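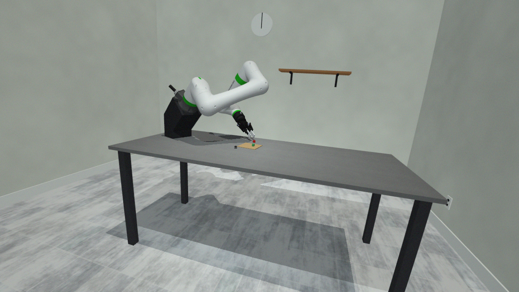 Bernadette Delorme asked that the minutes of the January meeting be corrected before approval, as they recorded the reading room hours as extended when the board had only agreed to study the matter. The correction was accepted and the January minutes were approved as amended.

Murnmont Public Library District
Board of Trustees, Regular Meeting
2022-03-18
Courtois Branch, Lower Meeting Room

1. Call to Order

The meeting was called to order by the President, Vasco Salgado, once a quorum had been established. The agenda was adopted with one change: the item on meeting room fees was moved ahead of the item on the summer reading program at the request of the Director, who had to leave early. Notice of the meeting had been posted at all branches and on the district website.

2. Public Comment

A resident of the Janodden neighborhood spoke in favor of Sunday hours and said that families with two working parents have few chances to visit during the week. A second resident objected to the removal of the bound county newspapers from the open shelves. The Director replied that the volumes have been moved to the local history room, where they may be used on request, and that none have been withdrawn from the collection. The resident asked that a sign be placed on the old shelving to say so. The Director agreed.

3. Reading Room Hours

The Director presented the study requested in January. Evening use of the Courtois reading room is heaviest during the school term and falls off sharply in the summer. Staff recommended that the room stay open one additional hour on 4 evenings per week, from the start of the fall term until the end of the spring term, with no change to the summer schedule. The added hours would be covered by existing part-time staff, all of whom have been consulted.

Discussion followed on whether the children's area should remain open during the added hour. Staff would prefer to close it at the present time, as story materials must be put away and the area cleaned. The board was in general agreement, provided that families already in the building are not asked to leave.

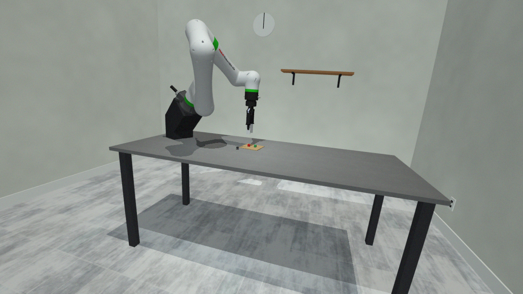 Delorme said she could support the longer hours only if the Stirivero branch were given the same consideration, and she asked that the record show her view that smaller branches are too often taken up last. The President noted the remark and directed that Stirivero be added to the study, with a report due before the fall schedule is printed.

Motion to approve the extended reading room hours at Courtois as recommended by staff. Moved, seconded and carried. One abstention.

4. Meeting Room Fees

The present policy allows nonprofit groups to use the lower meeting room without charge and sets a fee for all others. The Director reported that the line between the two has become hard to apply, particularly for tutoring services and for clubs that collect dues. The proposed revision would base the fee on whether admission is charged, regardless of the type of group. A refundable key deposit would still be required of all users.

One trustee asked whether the homeowners' associations had been told of the proposal. Notice has not yet been sent. The board asked that letters go out before the second reading. No vote was taken and the item was carried over.

5. Summer Reading Program

The youth services librarian submitted a written report. Registration will open at all branches on the same morning, and paper reading logs will again be available for children who do not wish to use the online form. The report requested $333 for prize books and $200 for printing. The printing figure is higher than last year owing to the addition of a Spanish-language log.

Motion to approve both amounts from the programs line. Moved, seconded and carried without dissent.

6. Book Drop at Stirivero

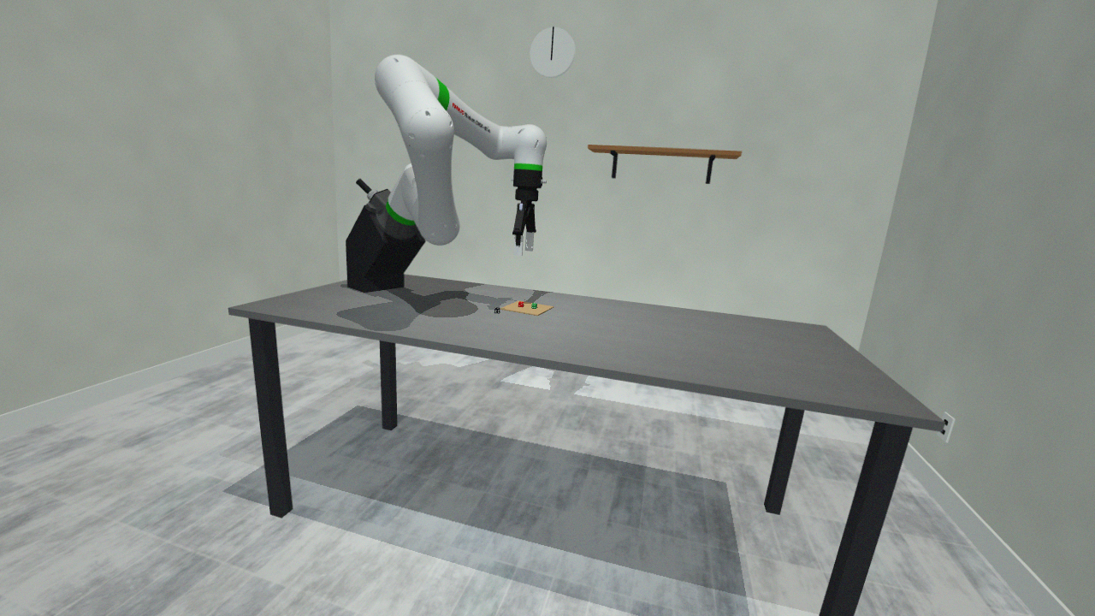

Will the outdoor book drop be closed while the parking lot is being repaved?

The drop will be locked for 3 days, and materials due during that time will be accepted without fines at the front desk or at any other branch.

The President asked that the due date notices sent by e-mail carry a line to this effect. The Director will also have the drop's hinge replaced while the lot is closed to cars. The quotation received for the hinge is within the Director's spending authority and requires no action by the board.

7. Correspondence

A letter was received from the Janodden Garden Club offering to replant the beds at the main entrance. The offer was accepted with thanks, subject to the club's agreement on watering through the dry months. A request from a patron for additional large-print mysteries was referred to the collections librarian.

8. Adjournment

There being no further business, the meeting was adjourned. The second reading of the meeting room fee policy will be placed on the agenda of the next regular meeting. Copies of the hours study are available at the Courtois circulation desk.

Approved for distribution by Vasco Salgado, President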